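Grumavano Room Pack: A Look Inside

We spent most of the winter with Grumavano, the simulated home kit from Solumetti, and we liked it enough to put up a little gallery - so pour yourself something warm and come along. The pack is sold with 12 rooms, and ours kept us happily busy for 166 practice runs.

Wrist view, jaws open in front of the green tile. I could look at those marbled tiles all day!

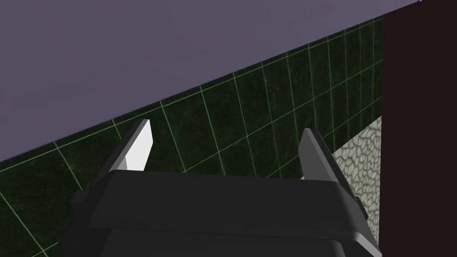
Honeylyn Dagdag

My favorite thing in the kit is how close you can get to the furniture. The next view has a gray two-tiered piece right by the fingers, with a strip of wood showing through the gap. Shadow edges do come out jagged, and I'd love a smoother setting in the next release.

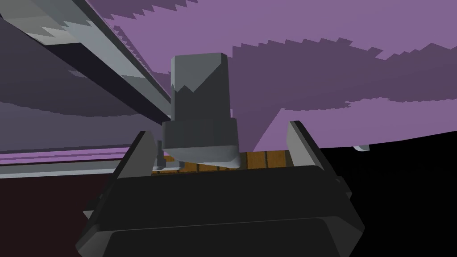
Both Arms at the Tall Cabinet

Now for the wider view, with a gripper on either side of the purple cabinet's lower end. It's a steep angle and takes some getting used to, but you get both arms at once, and that helps a lot when you're planning a reach. 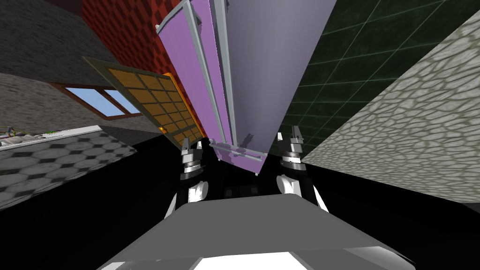 Cabrera wrote in to say that the two-arm rooms load slower than the single-arm ones, and that the pack is still well worth having for the wrist views alone.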